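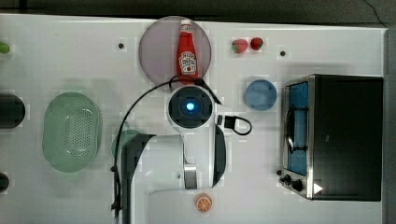 Reiko Miyazaki
Second-year student, Household Design Studio

Projects > Student Reports > Kitchen Layout

Does a Fixed Spot for Everything Save Any Time?

The studio handout for this project, written by our instructor Jarmo Kauppinen, claims that a small kitchen surface works best when every item has an assigned place. He calls it the Drustow layout, after the apartment block where he first tried it. I was asked to test the claim on a single work table with a toaster oven on it. I did not believe it going in and I only half believe it now.

The table is white, which I would not choose again. The oven sits on the right with its door facing left, toward the open part of the table, so that is the side where the food and plates have to go. It takes up a lot of room. Any layout you draw is really a layout of whatever the oven leaves you, and the handout never mentions this. Its diagrams show a bare rectangle.

I used a short set of items: a ketchup bottle, two strawberries, a pinkish see-through plate and a smaller light blue one. In one of the loose arrangements the ketchup ended up lying down on the pink plate and the strawberries were off by themselves near the back edge, with the blue plate closer to the oven. By the handout's standards this is a mess. The bottle is using up the bigger plate and the fruit has no plate at all.

Method

I had 30 turns at setting out a snack, half from a loose arrangement and half from the assigned one. A classmate timed me from the hallway clock, so the times are only good to the second. I started each turn with my hands at my sides. Moving the bottle off the plate counted as part of the turn.

Results

The assigned layout was faster by 2 seconds on average. That sounds like support for the handout until you add the time spent putting everything back in its assigned place, which the handout leaves out. With that included, the loose layout came out ahead. I also got faster at both as the afternoon went on, and I should have mixed the turns instead of doing all the loose ones first. A reader could fairly say I measured practice.

What did seem to matter was keeping the space in front of the oven door clear. The blue plate gets in the way if it drifts too close, and I moved it more often than anything else. I would give that one area a rule and leave the rest alone.

Jarmo's comment on my draft was that five items is too few to show the benefit. Maybe. But most people making a snack are not handling more than that, and a system that needs a crowded table before it pays off should say so on page one. I would like to see it tried in a real kitchen, with somebody else's dishes already in the way.

Related reports
Shelf Heights in the Lastdale Dorm Kitchen
Stubbs Hall: Where Do the Mugs Go?
Clovorus Drawer Dividers, a Second Look
Cooking for One on a Folding Table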